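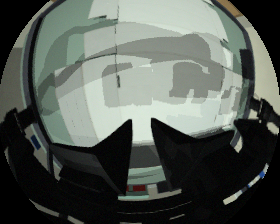
Name and Address Matching for Forwarded Mail at Raptis Hall

Student project report
Zodwa Mabuza
Submitted 10 September 2022

Summary

This project looked at how mail for former residents of Raptis Hall in Troltcombe is matched to a forwarding address. The hall mail room keeps its forwarding requests in a system called Flaramis. A request is used only when the name on the mail piece agrees with the name on the request. Many pieces fail this check even though a valid request exists. A set of matching rules, called Sarnumon in this report, was written and compared with the exact match now in use.

1. Background

A resident who moves out fills in a forwarding form with full name, old room number, new address, start date and end date. The form is typed into Flaramis by the desk staff. When a letter or parcel arrives for a person who is no longer on the room list, the clerk searches Flaramis by last name and then by room. If the search returns one request, a label is printed. If it returns none, the piece goes to the return shelf.

Most requests are filed in April, when leases are being renewed or ended. The start date on the form is often later than the filing date. Requests are searched by the date of arrival of the mail piece, so a request filed early has no effect until its start date.

2. Data

Flaramis was exported to a flat file containing 1264 requests. Street addresses were removed before the file left the mail room, leaving names, room numbers and dates. A separate log of mail pieces was typed by hand from the return shelf. It holds 500 entries, each with the name and room exactly as written on the piece.

Each log entry was checked against the export by reading. The result of this check was taken as the correct answer for the tests in section 4. Where a piece could belong to more than one request, it was marked "unclear" and left in the log.

3. Method

The exact match compares the last name and the room number, character by character. It fails on a missing hyphen, an initial in place of a first name, swapped first and last names, and a room number written with the wing letter after the number.

Sarnumon applies the following steps in order.

Clean the text. Capital letters, hyphens, periods and extra spaces are removed. Titles are dropped.
Split the name into parts. The order of the parts is ignored.
Compare the parts. A single letter agrees with any part that starts with it.
Compare the room. The wing letter may come before or after the number, or be absent.
Check the dates. The arrival date must fall between the start and end dates.

A piece is forwarded only if exactly one request remains after the last step. Two or more remaining requests send it to a clerk. No spelling correction is done. An early version allowed one wrong letter per name part, and this joined requests from siblings who had shared a room.

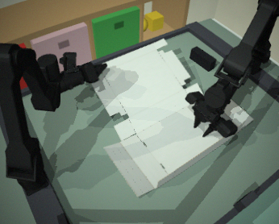 Figure 1. Flattened box template with fold lines (rendered view).

Parcels are handled in the same way as letters, with one difference. The sender's label often carries a company name on the first line and the resident's name on the second. Both lines were typed into the log, and the matching was run on each line in turn. If the two lines led to different requests, the parcel was sent to a clerk.

4. Results

The new rules found a single request for most of the entries marked as having one. The exact match found very few of them, as expected, given that the log was taken from the return shelf. Initials and swapped name order were the most common causes of failure. Room numbers came next.

Sarnumon chose the wrong request for 4 entries. All of these had a common last name, a single initial and no room number. Adding a rule that a piece without a room number must show a full first name removed these errors. It also sent more pieces to the clerk.

Run time was not a concern. The full log was processed in under a minute on a laptop.

5. Limits

The log covers returned mail only. Pieces that the exact match forwarded to the wrong person would never reach the return shelf, so this kind of error was not measured. Name order was tested mainly on names of two or three parts. Longer names need more data, and a log of at least 1000 pieces taken from all incoming mail would be a better basis.

End dates were also a problem. Some forms left the field blank, and Flaramis fills a blank end date with the start date. These requests expire on the day they begin. They were treated as open in the tests, but the live system still rejects them.

6. Further work

The blank end date should be fixed in Flaramis before any change to the matching. The form could also ask for other names under which the resident receives mail. A field for this exists in the database and is not shown on the current form.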